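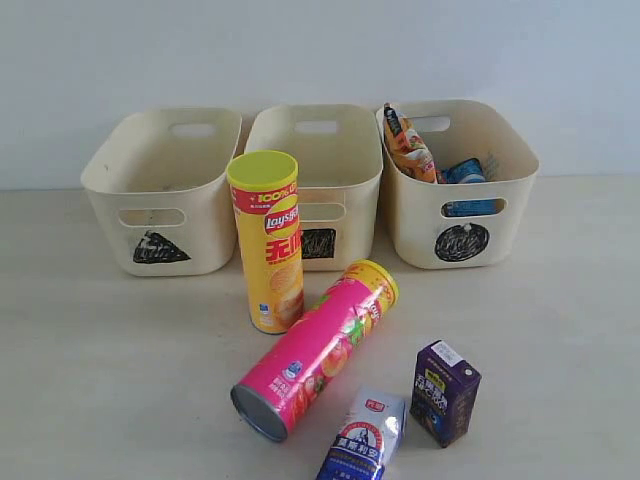
Wenjie Tan wrote in the comments on my pantry post that labels with words never lasted a week at their place, and the only thing that ever stuck was shapes. Circle, triangle, rectangle, drawn right on the plastic with a fat black marker, and the kids were putting snacks away by themselves by the weekend. "My youngest can't read yet but she sure knows what a triangle is," the comment ended, and well, that got me off the couch!

I had been a word-label person for years. I had the little printed tags, the chalkboard stickers (those peel, by the way, especially anywhere near the dishwasher) and one sad phase with string and clothespins. My trouble is that I change my mind. The "crackers" basket turns into the "granola bars and batteries" basket in a month or so, and then the label is a lie and everyone quits looking at it. A shape doesn't promise anything. You decide what goes in the triangle, and if you want to switch it in April you just tell people.

So, baskets first. I like plain cream plastic ones, all the same kind, open on top, with a cutout in the front and another in the back. You can hook a finger in and slide one off the shelf, and you get a peek at what's inside without pulling it down. Mine are from Tinton and they have held up fine. I also tried a Benditz set with lids and I'd skip the lids for snacks. People will not put a lid back. They will set the bag on top of the lid and walk away.

Now the drawing. Wash the basket with dish soap, dry it all the way and wipe the front with a little rubbing alcohol on a paper towel. Then draw your outline big and scribble it in solid. Don't fuss over it! I tried to do neat ones with a stencil and they looked worse than the scribbly ones, plus you can't see a thin outline from across the kitchen. Let it sit for an hour before you touch it. If you mess up, more rubbing alcohol takes most of it off, though I'd test that on the bottom first.

We settled on bags in the circle. Chips, puffs, seaweed, anything crinkly. I stand them up on end along the side so the tops poke out, and then I can flip through them like file folders. Small drinks can go in there too if there's space down low, and they help keep a floppy bag from sliding over.

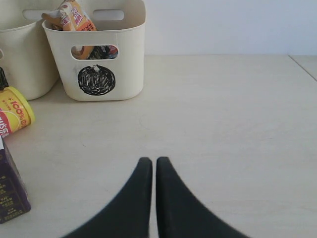 The canisters are the other thing I went back and forth on. They roll if you lay them down, and if you stand them in with the bags they hog the whole basket. I ended up giving them their own shape, the rectangle, and they stand in there shoulder to shoulder. If yours are too tall for the shelf, lay them all facing the same way with the lids toward you.

A few more odds and ends while I'm at it:

Put everything out on the table before you sort. I always want to skip this and go straight from the grocery bag to the basket, and that's how I wind up with three open bags of the same thing.

Half-eaten bags get a clip and go to the front. I use the Omico clips, but a binder clip from the junk drawer does the same job.

Leave one basket empty for a while. I know it feels wasteful! Mine stayed empty for a couple of weeks and then it was obvious it should be the lunchbox basket, so the triangle is lunchbox stuff now.

If you have more than four baskets, I'd go to two colors of marker before I'd start inventing shapes. We tried a star and a sort of cloud and got into a real argument over which was which.

Wenjie, if you're reading, I still want to know what you do with loose tea bags. Mine are in a mug for now.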